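생활 보조 로봇팔 도입을 위한 장비 구매 계획 보고서
졸업 프로젝트 중간 보고, 장비 및 예산 담당 조

1. 들어가며

저희 조가 처음 이 주제를 잡았을 때만 해도 장비 구매라는 것이 이렇게 손이 많이 가는 일인 줄 몰랐습니다. 좋은 로봇팔을 하나 고르고, 견적서를 받고, 학과 사무실에 서류를 내면 끝나는 줄 알았거든요. 그런데 막상 시작해 보니 로봇팔 한 대를 들여놓는다는 것은 그 로봇팔이 설 자리와 집을 물건, 손끝에 달 부품, 고장이 났을 때 버틸 여유분까지 한꺼번에 정하는 일이었습니다. 이 보고서는 한 학기 동안 그 과정을 어떻게 밟아 왔는지 되도록 있는 그대로 적은 기록입니다. 다음 학기에 이어받을 후배들이 읽을 것을 생각해서, 조금 길어지더라도 저희가 망설였던 부분까지 남겨 두었습니다.

프로젝트의 목표는 침실에서 쓰는 정리 보조 로봇을 꾸며 보는 것입니다. 혼자 지내는 분의 침대 위에 놓인 물건을 집어 옆의 가구로 옮기는 정도의 아주 소박한 작업입니다. 지도를 맡아 주신 Liam Flanagan 선생님께서는 첫 면담 때 돈을 쓰기 전에 방부터 지어 보라고 하셨습니다. 실제 방이 아니라 시뮬레이션 속의 방을 말씀하신 것인데, 이 조언이 이후 예산표의 모양을 거의 다 바꾸어 놓았습니다.

2. 먼저 가상 환경에서 해 본 일

저희는 침대와 수납 가구, 로봇팔을 가상 침실 안에 배치하고 물건을 침대 위에 올려 두었습니다. 물건은 둥글고 통통한 것과 가늘고 긴 것을 섞었습니다. 같은 그리퍼로 두 가지를 모두 다룰 수 있는지에 따라 손가락 부품을 한 벌만 살지 두 벌을 살지가 갈리기 때문입니다. 긴 물건으로는 드라이버를 골랐는데, 손잡이와 축의 굵기가 달라서 어디를 잡느냐를 두고 조원끼리 의견이 참 많이 갈렸습니다.

배치를 정하는 데에도 시간이 꽤 걸렸습니다. 로봇팔을 침대 바로 옆에 세우면 물건에는 잘 닿지만 사람이 드나들 틈이 줄어들고, 멀리 세우면 침대 안쪽까지 손이 가지 않습니다. 결국 침대 옆쪽에 팔을 두는 안을 기준으로 삼고, 나머지 항목의 가격을 여기에 맞추어 계산하기로 했습니다. 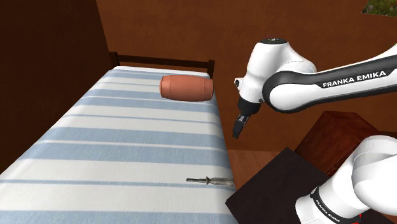
3. 로봇팔 본체: 살 것인가, 빌릴 것인가

가장 큰 항목은 역시 본체입니다. 시뮬레이션에는 프랑카 에미카 팔 모델을 썼지만, 같은 기종을 새로 구입하는 것은 학부 프로젝트 예산으로는 처음부터 무리였습니다. 그래서 저희는 본체를 구매 목록에서 빼고, 학내 공동기기실의 로봇팔을 시간 단위로 빌려 쓰는 방향으로 계획을 세웠습니다. 아쉬운 마음이야 물론 있었지요. 조원 한 명은 중고 매물을 며칠씩 들여다보기도 했습니다. 하지만 중고 장비는 제어기와 비상정지 장치까지 온전히 딸려 오는지 확인하기가 어려웠고, 점검 비용을 누가 부담할지도 정할 수 없었습니다.

공동기기실 사용은 60시간을 신청하기로 했습니다. 처음에는 넉넉하게 더 적어 냈다가 선생님께 돌려받았습니다. 시뮬레이션에서 미리 확인할 수 있는 일까지 기기 시간에 넣었다는 지적이었는데, 다시 보니 정말 그랬습니다. 접근 자세를 고르거나 물건 위치를 바꾸어 보는 일은 가상 환경으로 돌리고, 기기 시간은 실제로 손가락이 물건에 닿는 시험에만 쓰기로 했습니다.

4. 그리퍼와 손가락 부품

본체를 빌리기로 하고 나니 저희 돈으로 사야 할 것은 대부분 손끝 쪽에 모였습니다. 후보로 올린 업체는 Kevley와 Kurov 두 곳입니다. Kevley의 견적은 손가락과 고정판이 한 묶음으로 되어 있어 주문이 간단한 대신 손가락만 따로 살 수 없었습니다. Kurov는 낱개 주문을 받아 주지만 고정판을 저희가 직접 가공해야 했습니다. 공작실 예약이 12월까지 빡빡하다는 것을 알고 있었기에, 조금 비싸더라도 묶음으로 가자는 의견이 조금씩 힘을 얻었습니다.

손가락의 길이와 벌어지는 폭은 카탈로그 숫자만 보고는 감이 잘 오지 않았습니다. 그래서 가상 환경에서 시점을 그리퍼 가까이로 옮겨, 벌어진 두 손가락 사이로 드라이버 축이 어떻게 들어오는지를 살펴보며 이야기를 나누었습니다.
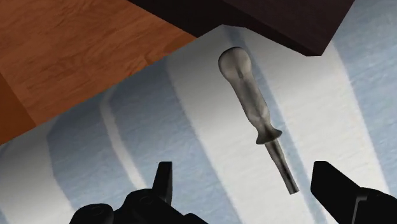 이렇게 가까이에서 따져 보고 나서야 저희가 폭에만 신경을 쓰고 손가락 끝의 모양은 거의 생각하지 않았다는 것을 알게 되었습니다. 가는 축을 잡으려면 끝부분의 접촉면이 중요하고, 굵은 손잡이를 잡으려면 여유 있게 벌어지는 것이 중요합니다. 두 조건을 한 벌로 만족시키고 싶어서, 견적 요청서에 접촉면에 덧댈 고무 패드를 별도 항목으로 추가했습니다. 패드는 소모품이라 여분까지 넣었고요.

5. 시험용 물건과 소모품

의외로 오래 이야기한 것이 시험용 물건이었습니다. 시뮬레이션에서는 드라이버를 몇 번이고 떨어뜨려도 다시 불러오면 그만이지만, 실제 방에서는 물건이 상하고 침대보도 긁힙니다. 날이 뾰족한 것은 피하고 끝이 납작한 드라이버를 두 개 준비하기로 했습니다. 하나는 시험용, 하나는 예비용입니다. 원통형 물건은 속을 솜으로 채운 작은 베개를 쓰기로 했는데, 눌렸을 때 모양이 변하는 정도가 가상 모델과 다를 테니 시험 기록지에 따로 칸을 두었습니다.

침대보 이야기도 빼놓을 수 없습니다. 가상 방에는 흰색과 연한 하늘색 줄무늬가 들어간 것을 깔았고, 실물도 되도록 비슷한 무늬로 사기로 했습니다. 물체 인식 프로그램이 줄무늬 위의 가는 축을 잘 구분하는지 비교하고 싶었기 때문인데, 무지 침대보도 한 장 함께 넣어 두었으니 다음 조에서는 둘을 번갈아 깔아 보셔도 좋겠습니다. 침대보와 고정용 집게 같은 잔잔한 물품은 Wommont에서 한 번에 주문하면 영수증 처리가 한결 편합니다.

6. 예산의 모양

저희에게 배정된 금액은 학과 지원금 1000달러입니다. 이 가운데 500달러를 그리퍼 손가락과 고정판 묶음에 두고, 나머지를 패드와 시험용 물건, 침대보, 운송비, 예비비로 나누었습니다. 공동기기실 사용료는 학생 프로젝트 감면을 신청해 둔 상태라 표에는 넣지 않았습니다. 감면이 되지 않으면 예비비를 먼저 쓰고, 그래도 모자라면 패드 여분을 줄일 생각입니다.

카메라를 따로 살지는 끝까지 정하지 못했습니다. Rawashdeh의 보급형 모델을 눈여겨보고 있었지만 손목에 달 브래킷이 함께 오지 않는다고 해서, 우선 공동기기실에 있는 것을 빌려 보고 결정하기로 했습니다.

7. 남은 일정과 이어받을 분들께

지금 남아 있는 일은 Kevley의 최종 견적서를 받는 것, 감면 결과를 확인하는 것, 그리고 실제 방의 치수를 재서 가상 방에 다시 반영하는 것입니다. 치수는 꼭 두 사람이 함께 재시기를 권합니다. 저희는 연습 삼아 기숙사 방을 한 사람이 쟀다가 가구 높이를 잘못 적어서, 하루 저녁을 꼬박 들여 배치를 다시 했습니다. 구매 요청서 양식과 업체별 메일은 조 공유 폴더의 장비 항목에 모아 두었고, 견적 유효기간은 파일 이름 끝에 적어 놓았습니다.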